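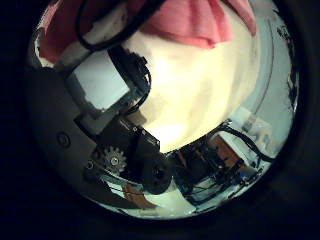

Testing whether an arm can hang a cloth

Before asking whether a machine can do laundry, pick one chore and write down what counts as done. This page uses hanging a single cloth over a rail. Folding is a separate test and a harder one.

You need an arm with a two-finger gripper, a wrist camera, a rail at a fixed height and one cotton cloth. Our arm is a Skatine, and the figures below come from that setup.

1. Route the wrist cables first. Move the arm through its full range by hand, power off, and look for any point where a cable pulls tight or crosses the lens. Tie down slack at the elbow. Leave a loop at the wrist.

2. Check the exposure. A bright wall behind the cloth will wash out to white and the hem will be hard to find. Lock the exposure with the cloth in view and leave it locked. Pallavi Kanaujia runs hers a full stop under, with good results on pale fabric.

3. Check the screws on the gripper housing and any exposed gear. Lint collects in the teeth. Brush it out before each session.

4. Set the start pose. The cloth lies flat for the first 20 trials, then crumpled for the rest. Do not mix the two sets in one log.

5. Run the trial with a time limit of 24 seconds. Score it a pass if the cloth stays on the rail after the fingers open and the arm has backed away. A cloth hanging by one corner is a fail.

6. Log every trial, including the ones you stop by hand. Ours stands at 1,142 trials, of which 1,099 were usable.

Reading the results

Flat starts pass often enough to be useful. Crumpled starts do not. The usual fault is a grasp of two layers, which looks fine to the camera until the lift. A second look after the lift — before the arm moves to the rail — catches most of these and adds time to each trial.

So can it do the chore? One cloth, known rail, person nearby: yes. A full basket, no. Tharindu Howlader's notes on sorting mixed items cover the next step.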